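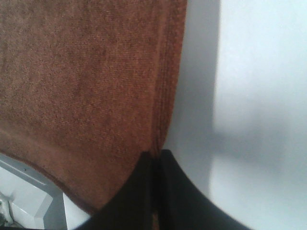

*Wrist camera, close up: black fingers at the edge of the brown fabric.*

# Let the grasp say "I don't know"

Thursday, January 5, 2023

Most of the software I have worked on for picking up cloth has had a function in it called something like `is_grasped`. It returns true or false. I think that function should be taken out of nearly every system that has one, and I would like to set out why, with enough detail that people who disagree can say where.

The usual way to write it is to look at the width between the fingers after they have closed. If you are picking up a mug or a block, this works well. The fingers stop early, the width is bigger than zero, and you have the thing. If they close all the way you have missed. The check is one line long and it costs nothing to run, which explains why it gets copied into projects where it has no business being.

A single layer of thin cloth is close to the worst case for it. The difference between fingers shut on one layer and fingers shut on air can be smaller than the error in the width reading. Soft finger pads make it worse, as they give a little, and they give by different amounts as they wear. So someone sets a threshold by trying a few grasps on a Monday, and the threshold goes into a configuration file with no comment beside it.

We had one of these in Lindonach, the control package we maintain at Flurico. It had been there longer than I had. When Cosmin Sima went through a batch of 328 recorded grasps by hand and compared what he saw with what the function had returned, 16 of them disagreed. People in the office were quite pleased with that. It is a low rate for cloth. I was less pleased, for a reason that has to do with what the rest of the program did next.

The planner took the answer as a fact. If the function said true, the arm lifted, moved across and began the fold. Every later step was worked out on the basis that a corner was in the fingers. When it was wrong, the program folded air, let go of air, moved on to the next step and reported a finished task. There was a final check on the shape of the cloth, but it was a loose one, because cloth ends up in a lot of shapes and we had not wanted it to complain about good folds. Some of the wrong grasps got past it.

The first thing anyone suggests is a better check. Use the wrist camera, use the motor current, train a small classifier on both. I am in favour of all of that, and we did most of it. My argument is that it leaves the main fault where it was. You have a better guess, and you then throw away how good a guess it was by turning it into true or false.

Consider what the wrist camera has to work with at the moment that matters. The fingers are close to the lens and take up the bottom of the view. The cloth is close as well and may cover half of the rest. Fabric can run behind a finger without being between the fingers. It can rest on top of them. It can be pushed up into a ridge by them and look as though it is held. A person looking at one still from that camera will often be sure, will sometimes be unsure, and will nearly always be able to tell you which of the two it is. That last part is the useful bit, and it is what our function signature had no room for.
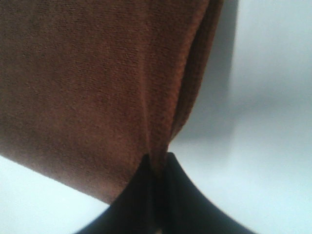 So the change I would make first is to the return type. Ours now has three values: held, empty and unclear. I know some people would prefer a number between zero and one, and I have argued with them at some length. A number is fine inside the estimator. Once it leaves, every piece of code that receives it has to pick its own cut-off, and in a year you will have five cut-offs in five files. Three named values force the decision to be made in one place, by whoever knows the sensors.

The next objection is that "unclear" only moves the problem along. What is the planner meant to do with it? This is a fair question and it deserves a dull answer. The planner should do something cheap that makes it less unclear, and then ask again. For cloth that is nearly always a small lift. A held corner pulls on the fabric below it and changes how it hangs. An empty gripper goes up and leaves the cloth lying as it was. Two looks, one before the lift and one after, are worth far more than one very careful look.

In Lindonach this is a short move straight up, a pause, and another check. It adds a little time to each unclear grasp and nothing to the others. If the answer is still unclear after that, the fingers open, the arm backs off and the task goes back to looking for a corner. There is a limit on how often it may do this before it stops and asks for a person. I don't think the limit needs to be clever.

## The part about rates

There is a second matter that I see mixed up with the first. The camera in our set-up gives us images at 15 Hz. The controller runs a good deal faster. Somewhere between the two there has to be a rule about how old an image can be before it counts as no image, and in most code I have read there is no such rule. The check asks for the latest image and gets it. "Latest" may mean the one from before the fingers shut.

I would guess that a fair part of what gets called poor perception is this. The classifier is given a picture of open fingers above a cloth and says, quite correctly, that nothing is held. Someone then collects more training data to fix it. You can spend a long spring on that. We spent most of May on it, and the fix was a comparison of two time stamps.

The same three values help here. If the newest image is older than the close command, the answer is unclear. There is no need for a separate error, and no need to block the controller while it waits. The planner already knows what to do with unclear.

## Tests that sit still

Hodoroagă is our replay tool. It takes the logs from a run and feeds them back through the estimator and the planner, with the arm left out. I wish we had built it two years earlier. Our old habit, at the Grirkanham site especially, was to change a threshold, run the arm for an afternoon and go by the general feeling in the room. I have been part of that feeling. It is mostly made of the last three grasps anyone remembers.

With replay you can change the estimator and see which recorded grasps have changed their answer. That list is normally short, and you can look at each one. I would put this ahead of any overall score. A score that goes up can hide a handful of grasps that went from unclear to wrongly held, and those are the costly ones. An unclear that should have been held costs a lift. A held that should have been empty costs the whole fold, and perhaps the log entry that says the fold was fine.
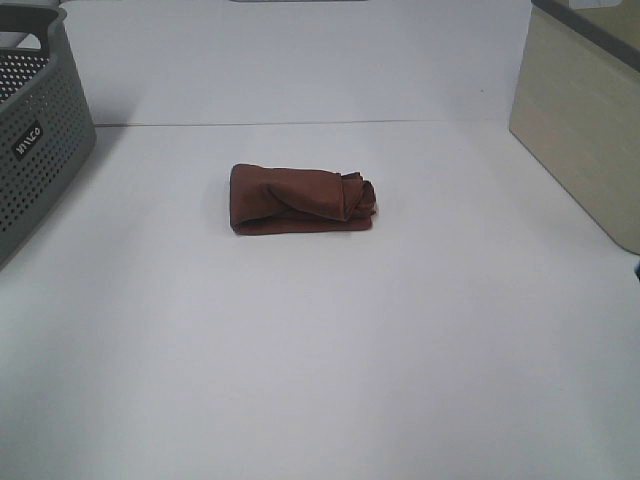
*Folded brown cloth on the table, basket to the left and beige box to the right.*

Replay has a limit that should be said plainly. It can tell you that the planner would have done something different. It can't tell you how the cloth would have moved if it had. We had one long argument about building a cloth simulator to fill that gap, and I was against it. A simulator good enough to trust on the contact between a finger and a hem would be a bigger job than everything else we do. For grasp checks you don't need it. For choosing fold lines you might, and there I would listen.

The end of the task has the same illness as the start, I should add. We judge the finished fold from the fixed camera, and for a long time that was a true or false as well. A bundle can be squared off at one end and bunched at the other. Whether that passes depends on what happens to it next. If it is going into a basket, fine. If it is going on a stack, it isn't fine. The perception code has no way of knowing that, so it should report the outline and the size of the thing and leave the verdict to the part of the program that was given the job. We have only half done this. The old pass mark is still there and two tools depend on it.

## What it costs

I have had it put to me that all this makes the code longer. It did, for a while. Every place that used the old true or false had to be opened and changed, and several of them had no sensible plan for a third answer, so we had to sit down and make one. That took weeks. But we also took out roughly 3000 lines, most of them recovery code that had been trying to work out, several steps later, whether the cloth had been picked up in the first place. Cosmin did the deleting and was in a good mood for days.

There is a softer cost. A system that says unclear looks worse in front of visitors. The arm goes down, closes, lifts a little, stops, lets go and starts again. The old version never hesitated, and people took that for skill. I have been asked by someone in sales whether the pause could be switched off for demonstrations. It can, there is a flag for it, and I would rather there wasn't.

If you look after code of this kind and have an afternoon free, search for every function that returns true or false about the state of something soft. For each one, find out what the caller does when the answer is wrong. In our case about half of the callers did nothing at all, and those were the ones we changed first.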